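Trikport – blocks, sticks and how we play with them

README, last touched Mar 13, 2023

Hi! I'm Lejla Gashi and I look after Trikport, which is a folder of notes, part lists and build cards for a small construction toy set. You get cubes, you get sticks, the sticks go in the cubes, and after that it's up to you. Clotilde Chauvin wrote most of the build cards and I did the sorting, the naming and the nagging. If something in here is confusing, it's probably my half.

What's in the folder

cards/ has the build cards, 300 of them, one text file each.
parts/ has the part lists that go with the cards.
notes/ is where we dump whatever came up while building.
old/ is old. Please don't start there.

There are 1,390 lines in the master part list, which sounds like a lot for cubes and sticks, but every part gets a new line each time a card calls for it. I tried merging the duplicates once and broke the numbering on 569 of them, so I put it all back and went for a walk.

How a card reads

A card starts with a name, then the parts, then the steps. Steps are short. "Put purple at the back" is a whole step. We write colors as plain words (blue, green, purple) and we never use shade names, because Clotilde and I could not agree on what teal is. If you send us a card with teal in it I will change it, and one of us will be unhappy.

Positions are always given from where the builder sits. Back means far from you, front means close to you, left and right are your left and right. Early cards in old/ used north and south, and you can guess how that went in a room where people sit on both sides of the table.

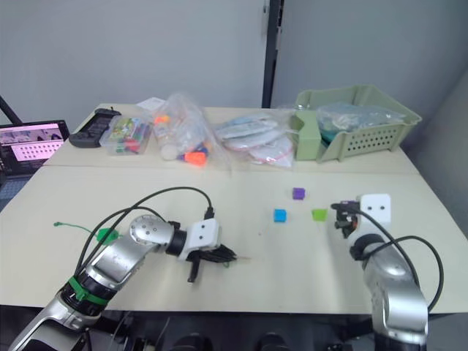
Setup cards come before stick cards, and I'd really like people to do a few of them first even though they look too easy. All you do is lay out cubes and leave gaps. A three-cube start like this one, with purple farthest back, blue over to the left and green to the right of the blue, would be written as a loose triangle, and we don't give distances for it at all. Loose means loose! As long as each cube has open table next to it so you can get hold of it, the card is done. Keep the bags and boxes on the far side of the table if you can – I've lost more parts under packaging than on the floor.

Sticks

The sticks are the fiddly bit. Our spares came from Ilura and they're fine, though the lengths wander a little from one pack to the next, so the part lists say "long" and "short" and leave it there. If a stick feels tight, turn it while you push. If it feels really tight, try another stick before you try another cube. And please don't sand them, I did that with a whole pack and now they fall out of everything.

A stick step names the cube first and the stick second: "green, long stick, from the front." The side matters more than you'd think, so read that part twice.

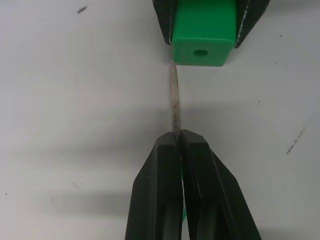

Lining up is its own step in the newer cards, and I wish we'd done it from day one. You hold the cube steady, bring the tip of the stick to it and stop there for a second to look before you push anything. The hole is small compared to the face, and on the green block here it sits low down and a little to the right, so aiming for the middle of the face would be the wrong habit. Clotilde's wording for the step is "find the hole, then the stick," and I've copied it into every card from Drumus onward (Drumus is the tower set, look for the drumus_ prefix).

Known problems

4 cards in the Mladenović set have their steps in the wrong order. They still build, you just have to undo something halfway through.
Some part lists say "block" and some say "cube." Same thing.
The short stick cards are thin on detail. I'm hoping to get to them in June.

Sending changes

Plain text, one card per file, and build it yourself at least once before you send it. If you can, hand it to somebody who hasn't seen it and keep quiet while they try – that's how we find most of our mistakes. Notes can be as messy as you like, I read all of them. Put your name at the bottom of the file so I know who to thank or pester.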